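Ticket: listing photos missing on resale storefront
Shop: Elstead Secondhand
Opened by: Aarti Solanki
Assigned to: Kianoush Akbari
Opened: 2020-09-01
Status: pending confirmation

Reported: Bulk upload of consigned clothing finished without errors, 2,396 rows accepted. Coats and knitwear show in the shop with no photos. Dresses are fine. Customer sees the gray placeholder on both phone and desktop.

Kianoush Akbari: Checked the import log. Every photo request returned 200, so the files did reach us. The missing ones are stored but not linked to an item. Please send the CSV as exported, without opening it in a spreadsheet first.

Aarti Solanki: The coats and knitwear came from the Prerkdale store, which still uses the old tag printer.

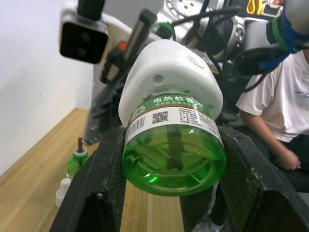

Kianoush Akbari: Prerkdale item codes start with a zero. The dresses do not. The importer reads the code column as a number and drops the zero, then looks for a photo under the shorter code. No match, no link.

Workaround:
Set the code column to Text in the import profile.
Delete the draft listings for the affected categories – do not delete the photos.
Run the import again with "match existing photos" checked.

Aarti Solanki: Knitwear is back. Three coats still blank after the second run.

Kianoush Akbari: Those three have a trailing space in the code. Trimmed on our side and relinked. Cache may take an hour to clear.

Saeed Yazdani: Bug filed for the importer – code columns should default to Text. Leaving this open until Aarti confirms the coats.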